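How Students at Grerdale Listen While They Study
Project report, Introduction to Research Methods
Siu-ming Kwok
Thursday, September 17, 2026

Background

Most students I know study with something in their ears. Some play music, some play rain sounds, and some wear earbuds with nothing playing at all. I wanted to find out what people in my own dorm do, and whether they think it helps them read.

The course handout asked for a topic we could cover with a short survey and a few interviews. I picked listening habits because I share a wall with the Privlow study lounge and hear a lot of complaints about noise.

Method

I put a paper survey in the mailboxes on the second and third floors of Kan Hall. It had questions on where people study, what they listen to, what kind of reading they do, and how well they think they remember it. I got 31 surveys back. I left the collection box by the stairs for a week in July, during the summer session, so the people who answered were summer students. That matters, and I come back to it below.

I also interviewed three students for longer. They agreed to be quoted without their names. I took notes by hand and did not record.

At first I planned a reading test as well, with one group in silence and one group with music. My instructor pointed out that I would need a much larger group and a quiet room I could book more than once. I dropped the test and kept to what people reported about themselves.

What people said

The most common answer to "what do you listen to" was music without words. People named piano, video game soundtracks, and long mixes they had used since high school. Music with lyrics came next, but many of those students added a note saying they switch it off for hard reading. One wrote, "Lyrics are fine for math, bad for history."

Silence was less popular than I expected. Two students wrote that a silent room makes them notice small sounds more — a chair, a vent, somebody's keys. One of the interviewees said the same thing in different words. She starts a playlist to cover the hallway and stops hearing it after the first song.

Place made a difference. Students who worked in their own rooms often used a speaker at low volume. Students in the Privlow lounge used earbuds or headphones, partly out of politeness and partly as a signal that they did not want to talk. Another interviewee puts his in before he sits down and may not start any music for an hour.

On memory, the answers were weak. Most people circled "about the same" for reading with and without music. The ones who felt strongly were split. I don't think the survey can say more than that, and the question was badly worded. It asked about "reading" in general, and people clearly had different kinds of reading in mind.

Equipment

I asked what people listen with. Wireless earbuds were the usual answer, mostly the kind that comes in a small charging case. Over-ear headphones came second, and a few students still use a wired pair with an adapter. Several people said a dead battery had ended a study session early. One student studies at the Ulura coffee shop because the outlets there work. 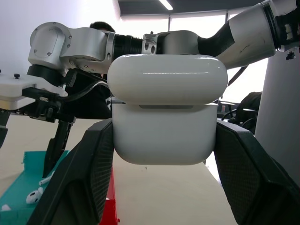
Limits of the project

Summer students are a small and unusual group. Many take one class and have more time than they would in the fall. The survey was also voluntary, so people with an opinion about music were more likely to fill it out. Nothing here shows that music helps or hurts. It only shows what people do and what they believe about it.

If I did this again I would split the reading question into textbook, novel, and online reading, and I would hand out the survey in October. I would also ask about volume, which came up in every interview and was missing from the form.

Comments

dee_m: I was one of the 31! Nothing but rain sounds for me, since freshman year.

Paulo: Did you ask about podcasts? My roommate swears she can read and follow one at the same time.

Siu-ming Kwok: No podcast question, but a couple of people wrote it in under "other." I should have listed it.

thirdfloor: The vent in the lounge is still loud, by the way.

Contact: Grerdale Student Projects | © 2026 Grerdale Student Projects | Back to top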